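Ormsby Shared Kitchen: Frequently Asked Questions

Who can book the kitchen?
Anyone who lives or works in Ormsby and has completed the food safety form. Groups from Breseck can book too, but they pay the visitor rate.

How much does it cost?
Residents pay $52 for a half day. Visitors pay $184 for a full day; we do not offer visitors a half-day rate. Prices are reviewed every July.

How big is it?
The whole unit is 1,566 square feet, including the cold store and the packing room. There are 2 ranges, and both are gas.

Can I sell what I make?
Yes, if you have your own license. Bring a copy to your first session and give it to Hiba Hakim at the front desk. The kitchen's permit covers the building only.

When can I get in?
Morning sessions start at 7 a.m. and afternoon sessions at 1 p.m. Your door code works 15 minutes before the start time. If it fails, call Marwan Aoun on the number posted by the entrance.

Can I leave ingredients overnight?
Dry goods can stay on the labeled shelves for up to a week. Anything in the cold store needs your name and the date on it. Unlabeled food is thrown out at closing.

Do you supply pans and knives?
Pans, trays and mixing bowls are included. Knives are not. Please wash everything and put it back before you leave.

What if I need to cancel?
Tell us by noon the day before and we will move your booking to another date. After that the fee is not refunded.

Are children allowed?
Children under 12 may not enter the cooking area. They can sit at the tables in the packing room with an adult.

Is there parking?
There is free parking behind the Murnach building next door. Unload at the side door first, then move your car.
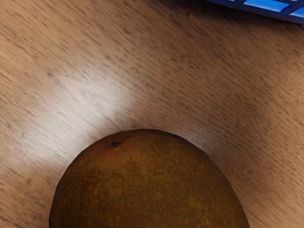 Delivery vans may use the side door until 10 a.m. If yours will be later than that, email Widad Hourani before the session so the gate can be left open.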